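Putting the Blocks in Order: Notes on One Basket and One Table

Readers who followed my earlier entries on the front room will recall that the toy blocks were the last item on the list. They have now been dealt with, and I am pleased to set down the procedure for those who wrote to request it.

The collection came to us in two parts. The larger part was purchased from Idetti over several years, one bag at a time. The smaller part arrived from my cousin Hema Shenoy when her household moved to Geltuldale, packed in a carton marked "kitchen" and opened a good deal later than it should have been. A full count was carried out in January and produced a total of 1373 cubes, of which 1354 were judged fit to keep. The remaining 19 had split corners and were withdrawn. I recognize that a count of this kind is more than most households require, but the shelf in question had been built to a fixed depth and I wished to know what it would be asked to hold.

Until this year the blocks were stored in lidded tubs. The arrangement was sound on paper. In daily use the lids were separated from the tubs within a week, and the tubs themselves were too deep for a small child to reach the bottom without tipping everything onto the floor. It was therefore decided to move to open baskets, with the blocks divided among them and only one basket brought out at a time. The present rule is 44 cubes to a basket for ordinary play. The surplus stays in the hall cupboard and is rotated at the start of each season.

The choice of basket received some attention. Wire was ruled out on account of the noise. Cloth bins were tried and returned, as the sides folded inward whenever a hand was put in. Dark brown wicker was selected in the end, in a rectangular shape with a thick rim. It stays upright when half full, and it can be lifted by the rim without pinching the fingers. The weave does let dust through, and the surface beneath must be wiped each time the basket is moved — a minor duty, and one I have added to the evening list.

The table deserves a word as well. It is plain white with rounded corners, and it was brought in from the sewing room for this purpose. I had expected the color to be a nuisance. It has been an advantage, as a stray block shows up at once from the doorway, and crumbs do too. The rounded corners were noted with approval by every parent who has visited.

Sorting is carried out after supper, at 5 minutes to seven, and follows the same order each time. The basket goes to one end of the table. Blocks on the floor are brought up first, then those on the chairs. Red and blue are gathered before the other colors, for no better reason than that the children have always begun with them. Any cube with a rough edge is passed to an adult, who runs a thumb along it and decides. Specks and scuffed places are accepted. A sharp edge is not.

For cleaning, a damp cloth and a little dish soap have been sufficient. I do not soak the blocks, and I would advise against scouring powder, which dulled several of the Idetti cubes beyond recovery. Marks that remain after two passes with the cloth are left alone.

The basket, the table and a few of the blocks:
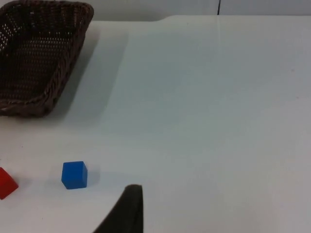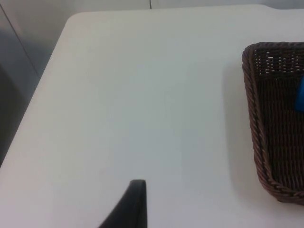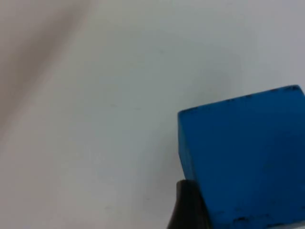

Dinesh Fernandes writes that wicker served his family well for the larger pieces, but that smaller cubes wedged themselves into the corners and had to be worked free with a spoon handle. He now lines each basket with a folded dish towel, which he shakes out over the sink, and he asks whether a lining was considered here. It was not, and I have since cut one from an old pillowcase. It will be tried in the first basket through the end of the season, and the others will remain unlined until then.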